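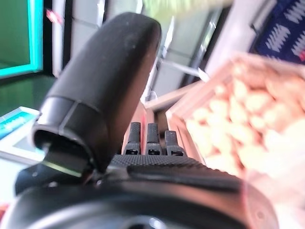
Jarthorpe Delayed Bags is a table of 389 reports from passengers whose checked luggage did not arrive with them. Each row is one bag, with the date it was reported, the route, the owner's description and the date it came back, if it did. Descriptions are kept as people wrote them, so the colour column was added by hand. "Black" in that column takes in every finish, including a smooth matt black. Dust, scuffs and stickers go under "marks".

Version
Second release, 29 May 2019. The first release had 57 fewer rows and no "marks" column.

Files
bags.csv — the main table
routes.csv — airport pairs, joined on route_id
notes.txt — coding rules, written by Irina Pop

Columns in bags.csv
bag_id: a number with no meaning outside this table
reported: date the passenger filed the report
returned: date the bag was handed over, blank if unknown
route_id: see routes.csv
legs: number of flights on the ticket
type: hard case, soft case, holdall, pushchair, other
colour: one word
marks: free text
tracker: yes, no or not stated

How it was collected
Passengers filled in the Drilliva web form. Filipa Azevedo and Aurelia Surdu coded the answers separately and then compared them. They disagreed on 41 rows, mostly over type — a duffel with wheels can be a holdall or a soft case. Consuelo Alvarado settled those.

Known problems
In 109 rows the return date is blank. A blank does not mean the bag was lost for good, as many people never came back to the form. Reports from August are heavier on family trips than the rest. Please don't use the table to rank airlines. Carrier names were removed before release.

Privacy
Names, tag numbers and hotel addresses have been taken out. If you find one we missed, write to Tamara Văduva and leave the row number in the subject line.

Search this project

Comments

stoica_r: Is legs counted before or after a rebooking?

Irina Pop: Before. It's what was on the original ticket.

zilis: routes.csv opens with odd characters in my spreadsheet, fine once I set it to UTF-8.

We use cookies to remember your settings. Accept | Manage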